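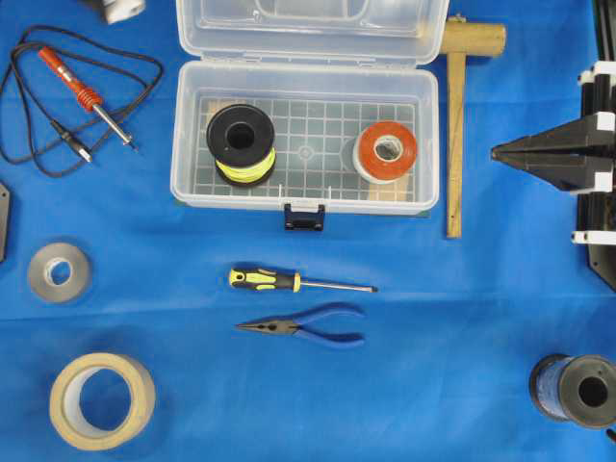 Tivia: a two-armed bench helper
Final project report, 21/04/2023
Radenthorpe shared workshop

What I set out to build

My original pitch for Tivia was a robot that would clean up my whole workbench while I went and got a sandwich. My advisor wrote "smaller" in the margin and underlined it twice, so what I ended up with is a pair of arms that reach over a table, pick up one tool at a time and put it where I tell them. I'm still really happy with it!

The budget was $518, all in, and most of that went to motors. The frame parts came out of the scrap shelf at the workshop, which saved me a ton (I did have to drill one rail twice because I can't read my own handwriting). The control program is called Bistero and it's 1276 lines long, a lot of them comments to myself at one in the morning.

The grippers

Each gripper has two black fingers that taper to a point. I went through a few finger shapes back in November and they were all too fat. They could grab a mug just fine, but a screwdriver lying flat on a table? No chance. The pointy ones can get down beside a skinny shaft, and white brackets hold them on so I can swap a finger without taking the whole arm apart.

The downside is that pointy fingers love cables. They slide right into a loop and then you're dragging a soldering iron across the table by its cord (unplugged, always unplugged, that's workshop rule one and I agree with it).

The test table

I wanted ordinary junk, the kind of stuff I'd have out anyway, so the layout is a screwdriver, needle-nose pliers with blue handles, a wooden mallet, a spool of blue and a couple of rolls of tape, the masking tape being the big one. Everything goes on a blue cloth. Bare wood confused my color sorting step so badly that it once decided the mallet was table.

The plastic case is the hard one. It's see-through, so with the lid shut the red tape inside still shows up as a red blob, and Bistero wants to go get it. The cable with the two plugs is the other troublemaker, especially when it's lying in between the left fingers.
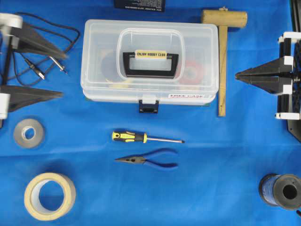 How the runs went

I logged 51 runs. The tape rolls were easy from the start, and the pliers got a lot better once I told the arm to go for the handles and leave the jaws alone. The mallet needs a grip close to the head, otherwise it swings down and smacks the table, and the arm can hold it for up to nine seconds before the motor gets too warm for my liking.

The case beat me. I never got a clean lift on it, only pushes and one very sad tip-over.

What I'd change

Softer tips on the fingers, first thing. After that I'd like to finish Yen, the little add-on script that makes the two arms wait for each other. Right now they take turns on a plain timer, and if the left one is slow the right one just goes ahead and reaches in anyway. I've got a half-working version on my laptop and I'll put it up with the rest of the code when it stops crashing at startup.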